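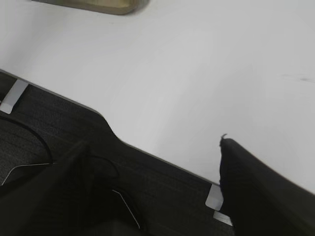
Posted by the Cloltden documentation team
Trovska Arm Guide, Section 4: Teaching by Remote Control

By this point the arm is bolted down, the hand controller is paired, and you've driven the gripper through some open air. Now comes the fun part! In this section you'll teach Trovska its first job with something soft. We use a canvas tote because it folds, leans and sags in ways a wooden block never will, and you learn a lot about your own driving from it.

Before you start

Finish the joint check in Section 2. If the controller still shows code 2294, the arm hasn't stored its home position and Cludel (the recording program) won't let you save anything.

Clear the part of the table you plan to use. Put the tote within easy reach of the arm, with the opening up.

Caution: Keep your free hand out of the arm's reach whenever the controller light is green. If you need to straighten the bag, press Hold first and wait for the light to go amber.

Recording your first run

1. Open Cludel and choose New Task. Give the task a plain name, such as "move tote left." You'll be glad of it when the list gets long.

2. Check both camera views, wrist and table. The wrist view should show the tips of both fingers. If it shows only one, loosen the camera mount a quarter turn and swing it back toward the middle.

3. Set the speed dial to 2. You can go faster later, but slow runs are much easier for the arm to copy.

4. Press Record and wait for the beep. Anything you do before the beep is lost.

5. Bring the gripper in level with the top rim of the bag, fingers open. Come in from the side. Coming straight down tends to squash the opening shut.

6. Close the trigger gently until the fingers have a fold of cloth between them. Pause for one slow breath. That little pause gives Cludel a clean marker for the grasp, and it makes a surprisingly big difference to how well the task plays back.
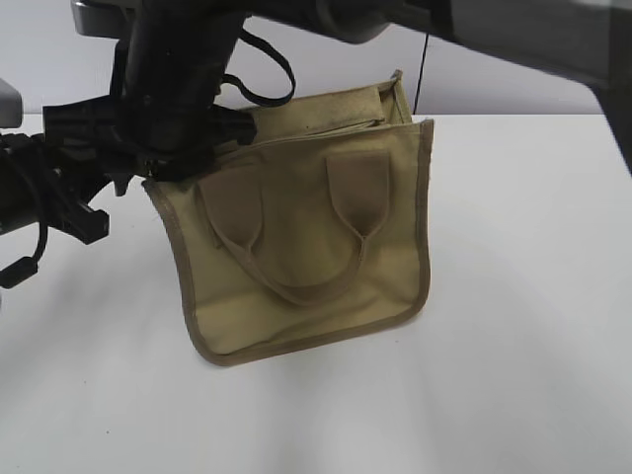

7. Lift just enough to clear the table. A bag held by one corner will hang at a slant, and that's fine. Don't try to correct it in midair, or the arm will learn the wobble along with everything else.

8. Move sideways to the spot you've chosen, lower until the bottom of the bag meets the table, and ease the trigger open.

9. Back the gripper away along the path you came in on, then press Stop.

Note: A fumbled grasp followed by a good second try is worth keeping. Tag it "recovery" in Cludel. Trovska uses those runs to learn what to do when it misses, and watching it pull off its own second try for the first time is a real treat.

Building up a set

One run teaches the arm almost nothing, so do a batch. Record 5 runs with the bag in the same place, then turn it a little and record 5 more. Shift it toward you, shift it away, let one side slump. Small changes are what you want here. If you'd rather work with a partner, the Yakubu foot pedal lets a second person press Record and Stop, and the whole thing goes a lot quicker.

Take a break between batches. Tired hands make jerky runs, and jerky runs are slow to clean up.

Caution: Watch the cable at the wrist when you twist the gripper. If it starts to pull tight, press Hold and unwind the wrist before going on.

Checking your work

10. Open the batch and play the runs side by side. Look for the grasp marker near the same point in each one. Delete any run that has no marker.

11. Press Train. The bar fills slowly at first, so go get a coffee.

12. When Ready comes up, set the bag out, stand clear, and press Try It. Keep a finger on Hold for the first few tries. 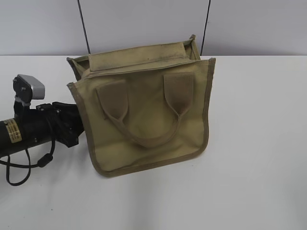
Can I push the bag into place instead of picking it up?

Pushing works well for short moves, but save it as its own task with its own name. Mixing pushes and lifts in one batch leaves the arm unsure which one you want, and it may stall beside the bag. Keep the fingers closed for a push and stay low, so the bag slides along without tipping.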